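July 17, 2022

Sunday, and the grocery bag from Friday still had things in it. I read an article at the dentist's (Trovska, the glossy home magazine they keep there) claiming that a clear table gives you a clear head. I have had a clear table maybe twice in my life and my head was the same both times. But Hyun-seo Wi is coming for tea on Tuesday and she notices tables, so I gave it an hour.

The round table is the worst surface in the apartment for this. Everything that comes in the door lands on it. The striped cloth doesn't help either. It has so much going on already, pink and teal and blue, that you can put a thing down and not see it again for a week. Wellington says that's the point of the cloth. He bought it in November at the Lanness outlet and has defended it ever since. I said at the time it would make me seasick and I stand by that.
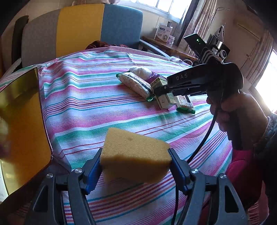
Sponge, snacks, little box, and the bag.

The sponges are Wellington's doing too. He read that you should change a kitchen sponge every 12 days. Says who? The people who sell sponges, I would guess. I used my last one for I won't say how long and I am still here. I'd like to know who stood at a sink and worked out that day 13 is when it goes bad. He wants one kept for the counters and one for dishes, and I give that two weeks before they're both doing the pans.

Then the snacks. I don't know why we own this many when neither of us admits to buying them. The crackers are fine, plain, good with soup. I'm less sure about the purple ones. Wellington says they were on special at Rasimari, 40 cents off if you took more than one, and I asked him 40 cents off what, and he didn't know. That's how they get you. I put them at the back of the cupboard where the tea used to be, and moved the tea down, so at least on Tuesday I'll be able to reach it.
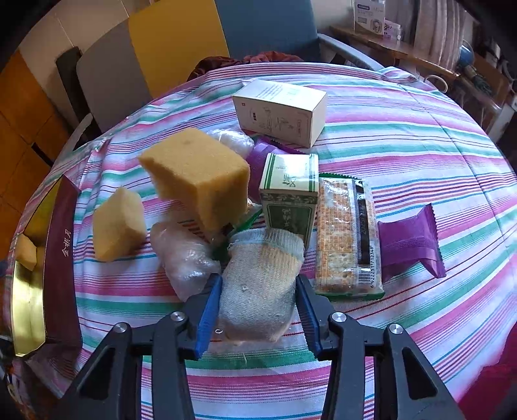
By four o'clock I had got as far as making piles, and piles are where I always lose faith. Food goes in the cupboard, sponges go under the sink, fine. But every time there's a third pile of things that don't belong anywhere, and the article skipped right over that. It said to "find each item its home." If they had homes they wouldn't be on the table.

The plastic bags are another matter. I flatten them and fold them into the drawer, and the drawer now holds almost 800 of them, or that's how it feels when I try to shut it. Wellington wants to throw them all out. I told him he'd be asking me for one by Wednesday.

Called Noh's about the lamp and got the machine again. I don't believe it was ever "nearly ready."

Table wiped by five. Wellington put his keys on it at ten past. Must get lemons before Tuesday.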